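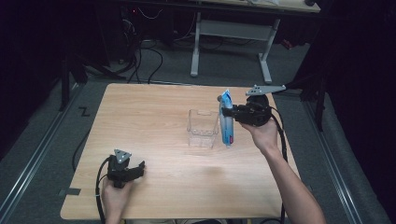

Why does the Vadport export stop at row 600 when my catalog has 2,720 entries?
The export page only sends what's loaded in the list view, and the list view loads 600 rows until you scroll or change the page setting.

Ticket: Seed catalog export cut short
Opened by: Iona Matheson
Opened on: February 27, 2018
Product: Vadport, desktop version
Status: Solved

Iona wrote:
Hi all! First off, I love this program. I moved the whole Hepburn seed library over from paper cards this winter and searching by sowing month is a joy. But I need a full CSV for our March swap and the file always ends in the middle of the beans. No error, it just stops. I tried it on the old laptop too and got the same last row (a climbing French bean, if that helps).

Support replied:
Great project, and thanks for trying a second machine! Please go to Settings, List view, and change "Rows to load" to All. Close the catalog, open it again, then export. Let us know what the last row says.

Iona wrote:
Ooh, much better! Now I get everything down to the zinnias. One odd thing left: 14 rows have the variety name split over two columns. All of them are ones where I typed a comma, like "Skedholm, early".

Support replied:
Good catch! In the export window, tick "Put quotes around text". It's off by default in version 2. Then import into your spreadsheet with comma as the only separator. Semicolon is often ticked as well, so have a look at that.

Iona wrote:
That did it!! All 14 are back in one piece, and the Skedholm peas sort next to each other again. I also found a duplicate beet while I was in there, so I'm merging that tonight. Is there a way to keep the quotes setting for next time?

Support replied:
Yes, click "Save as preset" at the bottom of the same window and give it a name. It'll show up in the export menu after a restart.

Iona wrote:
Saved it as "swap list". Thank you so much, please close this one!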